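Learning When to Let Go

Chiamaka Fashola has spent most of the past year on a problem that takes up less space than a lunch tray. She works on manipulation research at Skillum, and her group wants to know how an arm should behave when the thing it reaches for is tangled up with something else.

"Single objects on a bare table are mostly fine now," she says. "Put two things in a box so that one lies over the other, and the success rate drops a lot. That was the starting point."

The usual fix is to collect more demonstrations. Fashola and her colleague Niilo Nieminen tried that first and got a small gain. Then Nieminen went back through the failed runs and noticed that most of them went wrong well before the fingers closed. The arm picked an approach early and stuck with it, even after it had nudged the objects on the way in.

"It was committed," Nieminen says. "The box had changed and the plan hadn't."

Their method, which they call Hakala, adds a short pause just above the contents. At that point the policy can do one of two things: carry on, or back out and choose a new approach. The training data includes runs where the operator deliberately backs out, and those turned out to matter more than the clean ones.

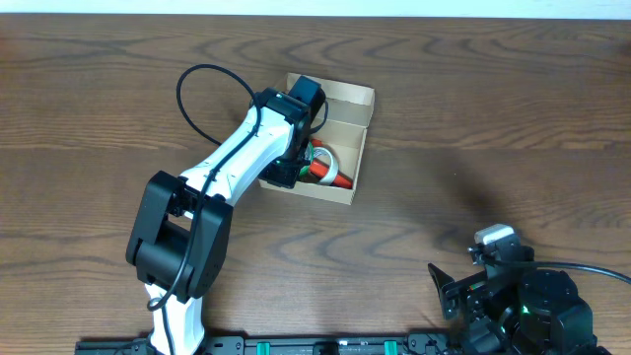

The gripper inside a low-sided cardboard box, with a white ring lying over a red-orange cylinder.

Ring shapes are a favorite in the group. A finger can catch on the hole, and anything lying through it comes along for the ride. "If you can handle a ring on top of a tube, you can handle a lot of what people keep in a drawer," Fashola says.

In the June tests, the group ran 12 object pairs, with four starting layouts for each. With the pause switched on, the arm cleared the box more often in every pair but one. The exception was a pair of soft pouches, where backing out only made the pile worse. Fashola is open about that result. "We don't have a good answer for soft things. The paper says so."

There is a cost in time as well. A run with a retry takes around three seconds longer, and Ruth Dunmore, who handles the trials at Brasau, a packing firm that is testing the method, says her line would feel it. "For us the question is what a dropped item costs against what the wait costs," she says. "On fragile goods I'd take the wait -- on the rest, probably not."

Nieminen now wants the arm to decide for itself when the pause is worth having. An early version skips it if the box holds a single item, and he is working on the harder cases. Fashola would like to go back to the pouches first. They have agreed to talk about it on Thursday.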